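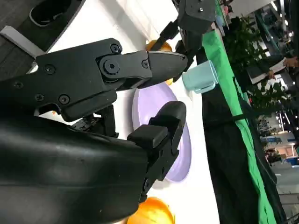

Pesquisar no site
O que procura?
Pesquisar

Perguntas frequentes – Cineclube Gendbridge

Atualizado em 2021-07-04

O que é o cineclube?

Somos um grupo de gente que gosta de ver filmes em sala grande, no escuro, com desconhecidos ao lado, e de ficar a falar deles até nos apagarem as luzes do átrio! Mostramos sobretudo cinema nórdico e do Leste europeu, clássicos mudos e, de vez em quando, um musical em que toda a gente acaba a bater o pé. As sessões são na sala Irnaron, ao fundo da galeria, segunda porta depois da bilheteira.

Tenho de perceber de cinema para ir?

Nada disso. Metade de nós chegou sem saber distinguir um plano de uma sequência e ainda hoje há quem confunda os realizadores todos. Venha, sente-se, e se adormecer a meio não será a primeira pessoa (o segundo filme do ciclo húngaro fez várias vítimas, e mesmo assim é maravilhoso).

Quanto custa?

Cada sessão custa 4 euros. Para sócios são 2. A quota anual é de 28 euros e dá também direito ao caderno impresso do ciclo, com os textos de apresentação. Os menores de 12 anos não pagam nas matinés.

Como me torno sócio?

Pode preencher a ficha na bilheteira antes de qualquer sessão ou pedi-la por correio eletrónico. O cartão fica pronto na sessão seguinte. Entretanto, o recibo serve.

Quantos lugares tem a sala?

A Irnaron tem 66 lugares. Não são marcados, e as duas primeiras filas ficam mesmo em cima do ecrã – há quem adore, e há quem saia com dores de pescoço. Abrimos as portas meia hora antes.

Posso reservar?

Sim, até à véspera. As reservas têm de ser levantadas até dez minutos antes do início; depois disso, os bilhetes voltam à venda. Para a sessão de abertura de cada ciclo recomendamos mesmo que reserve, costuma encher depressa.

Os filmes são legendados?

Sempre em português, na versão original. As matinés infantis são a exceção: quando existe uma boa dobragem, passamos a versão dobrada, e dizemo-lo no programa. Os mudos têm intertítulos traduzidos e lidos em voz alta por um de nós, o que às vezes sai muito bem e outras vezes sai só divertido.

O que é o ciclo Rautiainen?

É o nosso orgulho desta temporada! São filmes sobre aldeias, lagos, comboios e famílias que não se falam, escolhidos e apresentados por Seija Koivisto, que há anos nos anda a convencer de que o melhor cinema do mundo se faz com neve até aos joelhos. Começou em abril e continua depois das férias. Quem perdeu as primeiras sessões apanha o resto sem problema, os filmes são independentes uns dos outros.

Há conversa depois do filme?

Quase sempre. Dura o que durar, e quem precisar de apanhar o autocarro pode sair quando quiser. Pedimos apenas que a conversa fique para depois dos créditos, que ali também há nomes de gente que trabalhou muito.

Posso levar pipocas?

Pode, em saco de papel. Os sacos de plástico ouvem-se na cabine. Café e chá há no átrio, e as bebidas entram na sala desde que tenham tampa.

Projetam em película?

Quando conseguimos cópias, sim, e são as nossas noites preferidas. Nas restantes sessões usamos cópias digitais. O programa indica sempre o formato.

A sala é acessível?

Há rampa pela entrada lateral e espaço para cadeiras de rodas na última fila. Se nos avisar com antecedência, abrimos a porta lateral mais cedo.

O que é a Noite Mindton?

Uma sessão-surpresa por trimestre. Não anunciamos título, país nem década, só a duração. Já passámos um western sem cavalos e uma comédia sobre contabilistas que foi aplaudida de pé. Não há trocas nem devoluções nessa noite – faz parte da brincadeira.

Posso sugerir um filme?

Deve! Há uma caixa de sugestões ao lado da bilheteira e lemos tudo antes de fechar cada ciclo. Se puder, escreva também o ano e o título original.

E se a sessão for cancelada?

Avisamos por correio eletrónico quem reservou e devolvemos o dinheiro na bilheteira, mediante apresentação do bilhete. Também pode trocá-lo por outra sessão do mesmo ciclo.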